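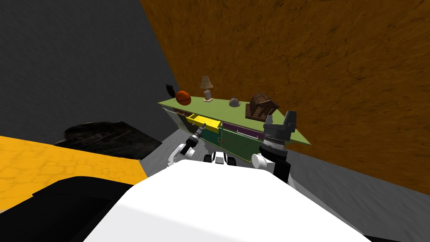
The open day at Grullwood cost 5 dollars at the gate, refundable if you bought a sausage, and I had driven 100 kilometres to get there, so I was already in a mood to be hard on it. My sister's council wanted to know whether the Kaltilel people were worth having in the aged care units at Trara, and my sister had decided I was the right person to look because I don't like anything. They sat us in a shed on plastic chairs and put the simulator up on the wall. A white machine with two arms was leaning over a long green-topped sideboard, one thin gripper at a yellow drawer that stood partly open. There was a basketball up on top, and a lamp, and a little wooden house. The floor sloped like a ferry deck.

"So this is the tidy-up task," said the young woman with the clicker.

"Whose house has a basketball on the sideboard?" said the man beside me.

She laughed and said the objects were shuffled. They had 348 rooms, she said, and no two had the same colours.

I asked how many of them had a person in them.

"In this release?"

"In any."

She looked at the bloke on the laptop, who looked at the laptop. People were on the roadmap for January.

I wrote that down. My mother kept her tablets in a drawer for nineteen years, the same one, and it stuck every winter. You had to lift it and swear. I couldn't see the yellow one sticking. It looked as if it had never had a biro roll down the back of it, or a rubber band gone to glue.

"What does it do if the drawer jams?" I asked.

"It retries."

"And then?"

"It reports a failure."

"So did Mum," I said, and the man beside me snorted into his tea.

Afterwards they let us through to the real one, which was called Colombo and stood behind a rope. It was switched off for a battery change. A boy of maybe six ducked under and put his hand flat on its chest, and his father hauled him back by the hood. The clicker woman crouched down and asked the boy what he'd like it to do at home.

He thought about it for a long time. "Find my other shoe," he said.

She wrote that down too, in a proper notebook, and underlined it. I hadn't expected that and it annoyed me.

I rang my sister from the car park with half a sausage in my hand.

"Well?" she said.

"It's got lovely arms."

"Is that a yes?"

"Ask me in January," I said, and went back to see if they'd got the battery in.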